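Greifer bekommt CPU nicht sauber aus der Übungsplatte, Finger rutschen weg

Mondumgate
Hallo zusammen, ich baue seit Juli in unserer Gemeinschaftswerkstatt an einem kleinen Arm, der Rechnerteile ein- und ausbauen soll. Speicherriegel gehen inzwischen ganz ordentlich, beim Prozessor verzweifle ich aber (und meine Mitbewohner vermutlich auch, weil ich von nichts anderem mehr rede). Die Finger fahren schön links und rechts neben den Heatspreader, schließen, und beim Anheben rutscht mir das Ding in gefühlt jedem zweiten Versuch zurück in die Vertiefung. Schließkraft hab ich schon von 17 auf 24 Prozent hochgedreht, bringt kaum was.
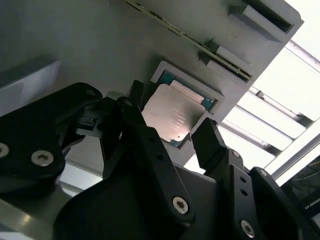
Die beiden Finger am Prozessor, oben der Steckplatz mit der grünen Platine

Die Fingerspitzen sind noch die originalen vom Bausatz, ohne Belag. Software ist Pruken, falls das wichtig ist. Soll ich lieber gleich einen Sauger dranbauen? Oder geht das mit Fingern doch irgendwie?

Gritside
Geht mit Fingern, mach ich auch so! Zwei Sachen: Kleb dir dünnes Silikon auf die Spitzen, 0,5 mm reicht, sonst passt du nicht mehr in den Rand. Und dann schau, ob beide Finger wirklich gleichzeitig anliegen. Bei mir kam einer immer einen Tick früher an und hat den Prozessor verkantet, da kannst du Kraft draufgeben, soviel du willst. Ich hab die Mitte in der Handgelenkachse neu eingestellt (steht bei mir jetzt auf 2.102 Schritten, dein Wert ist garantiert ein anderer) und seitdem liefen rund 613 Griffe fast ohne Ärger. Ach ja, und erst 1 mm senkrecht hoch, kurz warten, dann weiter. Mit der Kraft würd ich eher wieder runtergehen, die Kanten vom Substrat mögen das nicht.

Vahidi
sauger. fertig. hab mich auch wochenlang mit fingern rumgeärgert

Mondumgate
Danke euch! Silikon liegt hier noch irgendwo rum, das probier ich heute Abend gleich aus. @Gritside: Hast du die Mitte mit leerem Greifer eingestellt oder mit eingelegtem Teil?

Gritside
Mit Teil, aber nimm einen kaputten Prozessor dafür.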